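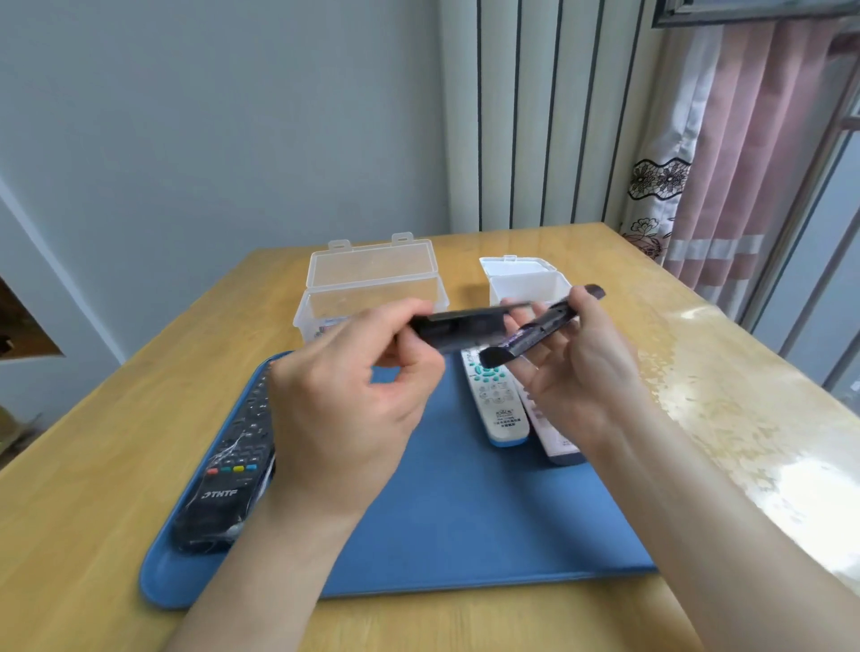 Everyday Objects and Bad Design
Notes for week 9: Hidden doors, or how we know what opens

Hi all, these are my notes from the lecture, tidied up a bit (I talk fast, I know). Slides are on the course page under Trunik. If you missed class, read these first and then do the short reading, and come find me if the bit on signifiers still feels muddy.

We started with a question I love asking: how do you know where to push? Think of a cereal box. There's a dotted line, a little half moon, and maybe the word "press." Three hints for one flap! Now think of the last cupboard you met with no handle at all. You pushed the wrong side first, didn't you? I did it in my own sister's kitchen in August, in front of her guests.

So, two words to keep apart this week. An affordance is what a thing lets you do with it. A signifier is the mark or shape that tells you so. The cupboard affords opening the whole time, whether or not you can tell. What it lacks is a signifier. People mix these up constantly, and I will take points off for it on the paper, sorry in advance.

Then we got into covers and lids, the small doors of daily life. Makers want them to stay shut in a pocket or a couch, and they also want you to get in when you need to. Those two wishes pull against each other. A tight catch keeps the lid on when the thing gets dropped, and then your grandfather can't open it. A loose one is easy on the thumbs and ends up lost under the sofa. Screws are a third way, used a lot on toys, and then you need a tool.

Slide covers are my favorite case. Some have a row of ridges where the thumb goes, some have an arrow, and some have nothing but a thin seam and good luck to you.

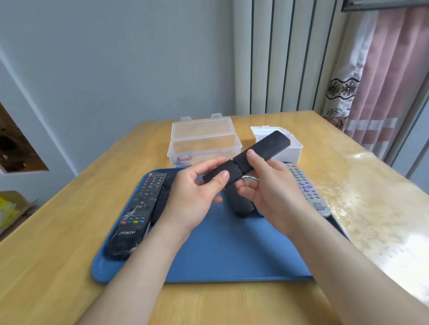 Fig. 2. Both thumbs on the plain back of a remote, with the seam showing.

Someone in the back row asked if ridges count as an affordance or a signifier. Both! They give your thumb more grip (that's the affordance side) and they say "thumb goes here" (the signifier side). Good question, and it's the kind of answer I want to see in your papers, with the two halves spelled out.

We ran out of time for the shampoo bottle story, so I'll squeeze it in next week. Short version: the cap and the bottle are the same color, your eyes are closed, and everything depends on touch.

Reading
Annelore Thiele, "What the Hand Expects," pages 47 to 122. It looks long but there are lots of drawings. You can skim the part on door handles, we did that to death already.

For next time
Pick one thing at home with a lid, flap or cover. Watch someone else open it (don't help them!) and write down where their fingers go first. One page is plenty. Then tell me what you'd change, and whether your change would make it easier to open by accident. Bring the object along if it fits in a bag. Please, no more pickle jars with pickles in them.

Papers are still due in the box outside my office, stapled.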